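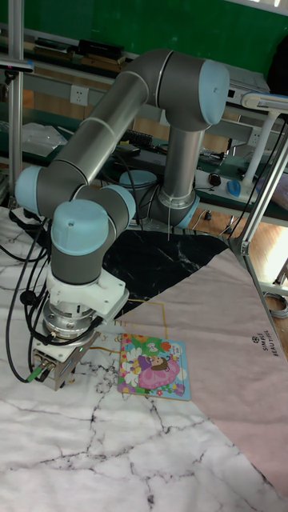
白地の大理石柄マット、黒地に白い脈の布、斜めに掛けた淡いピンクの布。

2024年5月30日 | Custia 資料整備班

Custia 卓上敷物データ 第2版 README

概要
作業台の天板に敷くマットと布の柄、重なり、縁の位置を記録した静止画データ。収録枚数は2000枚超、敷物は9種、重ね方の組み合わせは76通り。背景の柄が変わったときの領域分割と境界検出の評価を主な用途とする。天板上の物品の分類は対象に含めない。

敷物の区分
柄は「無地」「大理石柄」「格子」「その他」に分ける。大理石柄は地色と脈の色を別項目とし、白地に灰・黒の脈と、黒地に白の脈は別の敷物として登録する。白地マットにはひび状の濃い線が走る箇所があるが、柄として扱い、傷やしわのラベルは付けない。無地の布は色名のみを記録する。淡いピンクは pale_pink に統一し、第1版の light_pink は廃止した。
素材は購入時の表示に従う。表示が残っていないものは unknown とし、見た目からの推定値は入れない。

ファイル構成
images/ 静止画(PNG)
masks/ 敷物ごとの領域マスク。画素値は敷物IDに対応
layout.csv 重ね方の記録
items.csv 敷物の一覧
CHANGES.txt 変更履歴

layout.csv の主な列
layout_id 組み合わせの番号
base_item 最も広く敷いた敷物のID
over_items その他の敷物のID。重なりの下から順に記載
angle_class 平行、斜め、不定のいずれか
edge_visible 縁が画像内で確認できる敷物のID

上下関係が画像から決まらない箇所は、配置時の記録を優先する。記録もない場合は order_unknown を立てる。マスクは見えている部分だけを塗り、他の敷物や機材の下に入った部分は補完しない。このため、四角い布でもマスクは三角形や細い帯になることがある。敷物以外の領域はすべて0とする。

配置の手順
1. 天板にマットを敷き、大きな浮きを手で押さえる。
2. layout.csv の順に布を重ねる。斜め指定の布は角を手前に向ける。
3. 縁の折れ返りを直す。小さなしわは残す。
4. 照明を固定し、撮影する。

既知の問題
・白地マットの薄い灰色部分と影の境界が、マスクで数画素ずれている画像がある。
・黒地の布は暗部がつぶれやすく、脈の細い部分が失われることがある。
・Pirnden で撮影した分は照明の色温度が低く、淡いピンクが橙寄りに写る。補正はかけていない。
・Serno 形式への変換スクリプトは order_unknown を読み飛ばす。変換後に件数を照合すること。

第1版からの変更
IDの桁数を統一。Buschmann 分の重複画像を削除。マスクの圧縮方式を変更した。第1版の layout_id とは互換性がない。

利用条件
研究および社内評価に限り利用可。再配布の際は本ファイルを同梱し、版番号を明記する。

関連項目
・Custia 卓上敷物データ 第1版(公開終了)
・Pirnden 照明条件メモ
・Serno 形式変換スクリプトの使い方
・Buschmann 布地サンプル一覧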